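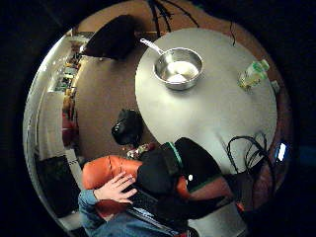 12/24/19, bench notes, gripper mk 2

Spent most of today on the finger closing speed, which has been bugging me since September. The Tustari board was sending the servo its full step every time, so the jaws slammed shut and then bounced open a touch before settling. I've put a ramp in now, 200 ms from open to contact, and it's so much nicer to listen to! For test objects I'm sticking with the saucepan and the little clear plastic bottle on the round table, one shiny and hard, one light and squashy, and the pan handle is a really good torture test (long, narrow metal, and it pokes out past the table edge so I can come at it from the side).

Pan first. Servo at 1157 on the closing end and it held the handle but the whole thing wanted to swing round, so I think the pads need to be wider. I had a go with strips of the grey Galli foam, doubled up, and that was better, though the glue is rubbish and one strip was already peeling by teatime. Must try the rubber sheet from the Velmont order instead. It's in the drawer under the pillar drill if anyone wants a bit, just leave me enough for two pads.

Bottle went less well. Anything over 87 on the force reading and the sides cave in, anything under and it slides out the bottom. Maybe the ramp should carry on after contact, only slower? Will write that up properly when I've tried it.

Other bits:

Cable is a pain. The black one is too stiff and it tugs on the wrist when I reach across, so I keep getting a wobble in the position log that isn't real. Want something thinner and a clip halfway up the forearm.

Log file stopped after 218 lines on the third go. No idea. Restarted the laptop and it behaved, so ignore run 3 completely.

Whoever had the small hex keys at Prillstead, could they come back please, the 2 mm one especially. I did the jaw screws with a bent one and I'm not proud of it.

Next: rubber pads, slower squeeze, then the pan again with some water in it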